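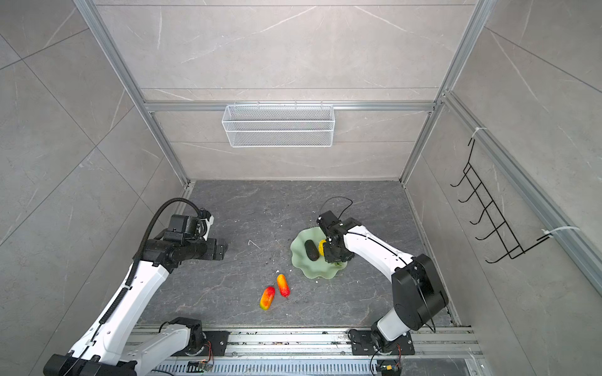 Which clasp goes on the Lanis bracelets, lobster or magnetic?
Lobster for now, 12 mm. The magnetic ones from Uchida hold fine on a flat pull but slide apart on a twist, so they stay in the drawer until I've tried the deeper cup.

May 2019

Pull tests, bead wire. Brudus wire first, single crimp, tail tucked back through 2 beads. Slipped at the crimp, wire itself ok. Did it again with a crimp cover on, same thing. Cover does nothing for strength, only looks. Switched to the longer tube crimps and used the rounding notch properly this time — much better. Squeeze, quarter turn, squeeze again. Dont rush the second squeeze.

Jirov wire is softer, kinks if you look at it. Nice drape on the short strand though. Keep for necklaces, not wrists.
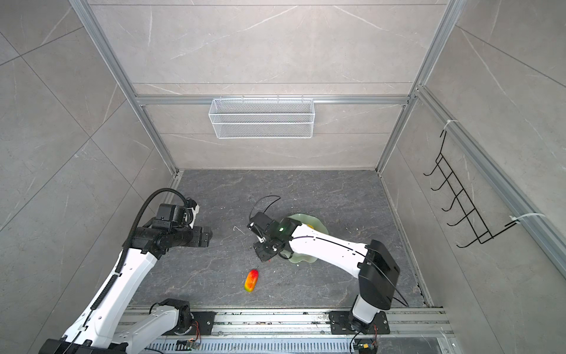
Jump rings next. The 40 I cut on Friday have a burr on one side, blade was dull. Tumbled them with the steel shot, burr mostly gone, still catches on a sweater. Yuxi Cao thinks the saw is fine and I'm pushing too hard. Maybe. Will cut the next coil with wax and a new blade and compare. Either way close them with two pliers, sideways, never pull open.

Plating on the sample chain (lot 516) gone coppery at the ends after a week on my own wrist. Sent a note to the supplier, no anwser yet. Don't use that lot for anything going out.

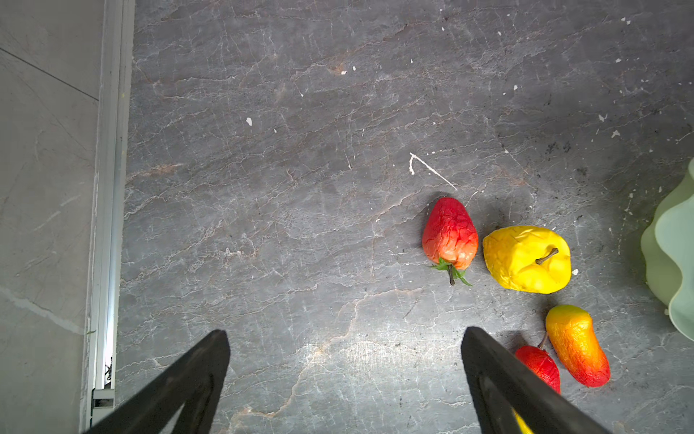 Left to do

Deeper cup magnets — twist test
New blade, recut rings
Order tube crimps before June
Relabel the Jirov spool, it's in the wrong bin again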